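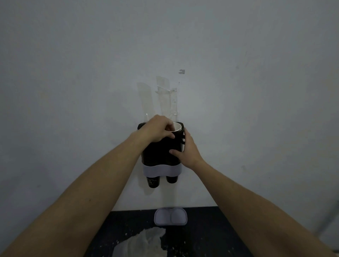 Refilling the cup dispenser, one of the everyday jobs covered by the new guidance.

Firms that want robots to learn small kitchen and canteen jobs now have a friendly set of house rules to lean on, drawn up by Marion Shearer and her colleagues at Nyberg and published in February after a good deal of talking (and a fair amount of tea). The guidance runs to 40 pages and asks that each task be recorded at an ordinary working pace, with both hands kept in view wherever possible, and that nobody record for more than 2 hours without a proper rest. It draws on about 3,000 recordings made at Wurnow and Tomau. Shearer says she'd love to hear from smaller firms too, and comments are welcome until the spring.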